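4.2 How soft knits behave when they are lifted

Before we turn to the folding habits themselves, it is worth spending a little time on the cloth, because so much of what people told us about folding was really about fabric. When Geeta Rajput ran the first kitchen-table interviews in Karkau, she had expected to hear about drawers and shelves, and about who in the family had taught whom. She heard plenty of that (and we come back to it in Section 5), but nearly every household also wanted to talk about the one blanket or sweater that would not stay folded, and several got up in the middle of the interview to fetch it and show her.

The household diaries tell much the same story. Of the 3044 folding entries we collected, the longest and most heartfelt were written about soft, slightly fuzzy pieces: throws, baby blankets, felted scarves, the kind of thing that lives on the back of a couch and gets put away only when company is coming. Cotton sheets were described in terms of size and corners. Soft knits were described almost as if they had moods. One diary keeper wrote that her blanket "sulks" when picked up from the wrong place, and we have grown so fond of the word that we use it among ourselves for any piece that sags away from the hand.

What she meant is easy to see once a piece is held up. A cloth taken at a single point does not hang flat. It rises to a peak at the pinch and falls away from it in broad, shallow folds, and the free edge, having nothing to keep it straight, wanders and curls. Figure 8 shows a red cloth rising to a peak at a pinch in much this way.

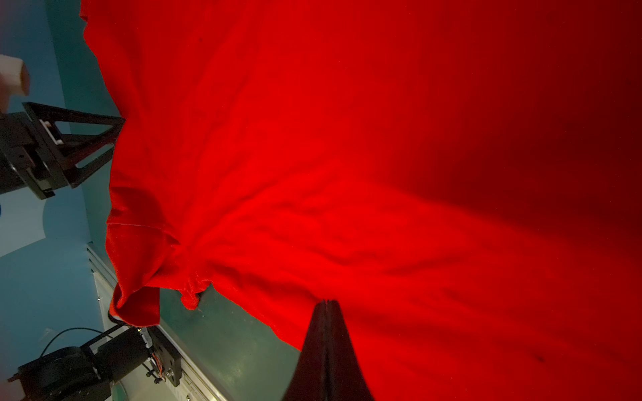
Figure 8. Red cloth held at a pinch, with folds running diagonally across it and a wavy hanging edge. The lower corner curls over on itself.

The drooping corner deserves more attention than it usually gets. In the written guides we reviewed for Section 2, corners are treated as fixed landmarks: find one, find its neighbor, bring them together. Our diary keepers found this advice perfectly sensible for pillowcases and quite maddening for anything soft. A corner that has rolled under itself is hard to tell from an ordinary fold, and many people said they took hold of what they believed was the corner, shook the piece out, and found that they had been holding the middle of a side.

Over time, families had come up with their own ways around the trouble. The most common was to run a thumb and finger slowly along the edge until the real corner arrived. Another, which we met first in the Rastogi household and later in up to 93 of the diaries, was to lay the whole piece down again and smooth it from the center outward before folding anything at all. People who did this were sometimes a bit apologetic about it, as though it were cheating, but they were also the ones who seemed least bothered by the job.

Small wrinkles mattered less than we had supposed. Most of our participants were happy to put a blanket away with its creases, and a little lint troubled only a few of them. What they minded was bulk, by which they meant a bunched edge trapped inside the fold, making the finished bundle lean and spoiling the stack above it. Geeta noted in October, when the heavier throws were coming back out of storage, that three of the families she revisited could point to the exact fold where the bunching had begun.

We return to these trapped edges in the next section, where we compare the stacks kept on open shelves with those kept in closed chests.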